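Robot arm learns computer disassembly from its own failed grabs

Researchers at the Tolbridge lab have published a method that lets a robot arm take parts out of old desktop computers without a separate program for each model. The work was done with Prurnano, which develops the gripping software, and the recycling firm Barredo, which supplied the machines.

The method, called Ukex, was tested over the summer and the results were released in September. In 1000 removal attempts on computers the system had not handled in training, the arm got the right part out and set it down undamaged 578 times. A conventional program, which moves to stored positions for each known part, managed 171 successes on the same set of machines.

Used desktops are hard for robots to work on. Two computers from the same production line may leave an office years later with different memory, different cables and brackets bent in different ways. A program that expects a latch in one place will often close on nothing, or on a wire.

Ukex starts with a person guiding the arm through each kind of removal. The arm then tries alone, and the software keeps the force readings and camera images from every attempt, including the ones that go wrong. Failed grabs are sorted by what the fingers touched first and used to correct the next approach. Earlier methods tested by the group threw most of that data away.

Training took 2 months. The group says most of the gain came from the failed attempts – when these were left out, results dropped to close to the level of the conventional program.

Processors and memory modules were the parts handled most reliably. Both are stiff, have straight edges and can be held from the sides. Power supplies were harder because of their weight and the cables attached to them. The system does not yet deal with screws, and the side panel of each computer was taken off by hand before a run started.

Speed is the other weak point. A trained worker at a recycling site is still much faster than the arm on almost every part. The paper says the method is meant for components worth selling again, where a slow removal that leaves contacts and pins intact can be worth more than a quick one.

Barredo plans a trial at one of its sorting sites next year. The company wants to find out how the arm copes with dust and with cases that were damaged in transport, neither of which was part of the lab tests. Prurnano is working on a version for laptops, where parts are often glued in place and there is less room for the fingers.

The training data will be made available to other research groups – the software itself will not, at least for now. 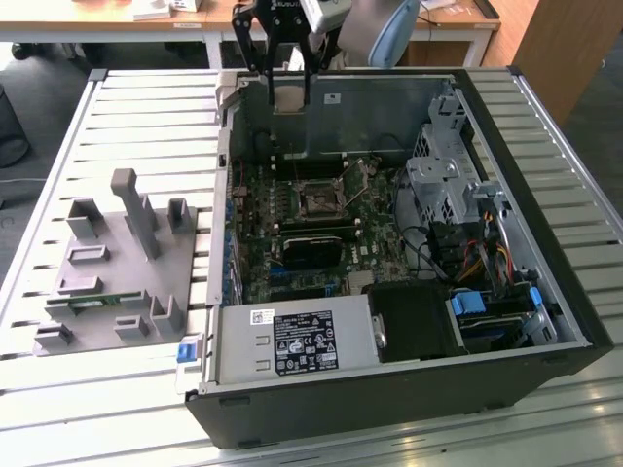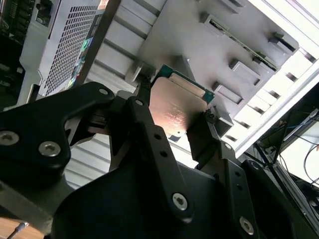

The gripper over an open desktop computer (first photo) and holding a processor by its edges (second photo).

Related items

Barredo opens second sorting line for office electronics
Gripping soft cables: what force sensors can and cannot tell
Tolbridge lab seeks used desktops for spring tests
Why memory modules are worth saving
Short news: warehouse robots, battery recycling, new safety rules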